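August, notebook – Garcia archive, march material
Morning entry, second coffee

OK so the box of handbills from the Garcia bridge march finally got opened, and I have spent two hours on something I thought would take twenty minutes. The question is still how many people walked. The organizers' leaflet says 1,519, which is such a weirdly exact number that I sort of trust it and sort of don't. The local paper said 500. The town's own log says 200 and then has a coffee ring over the rest of the line (thanks, whoever).

Leonor thinks the 1,519 is signatures on the petition against closing the Werisum clinic and got copied over as a head count. I like that idea a lot! The petition sheets are in the second box, so it can be checked, but the pages are stuck together along one side and I'm not pulling at them until Amândio has looked.

1. Scanning

Finished the handbills, both sides. Flatbed was fine after I stopped using the auto-crop, which kept eating the printer's line at the bottom. Note to self – that line matters, it's how we tell the Derkberg printing from the later one. File names are march_a and march_b for now. Leonor hates this and she's right, will rename.

Had lunch at the desk and transcribed the first half of the interview tape. Speaker says they waited at the Skollov end until the students came over, then everybody sat down in the road and sang. No mention of police on this side of the tape.

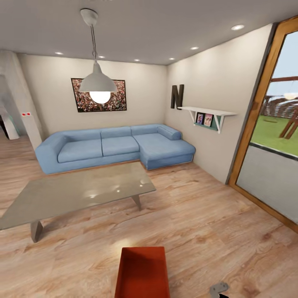 2. Still to do

Ask Amândio about the stuck petition sheets. Don't use steam before he answers (me, I mean me).

Second side of the tape. The speed drifts near the start so maybe try the other deck.

Go back to the newspaper and see if the 500 was printed the day after or in the weekly roundup. If it's the roundup, it may be both marches added together, and then our whole table is off.

Leonor wants the route drawn on the old street map, with the clinic marked. The new map has the bus station where the square was, so it's no use for this.

4:40 pm – Amândio called back, he'll come by tomorrow with the thin spatula. Boxes are on the low shelf, lids on.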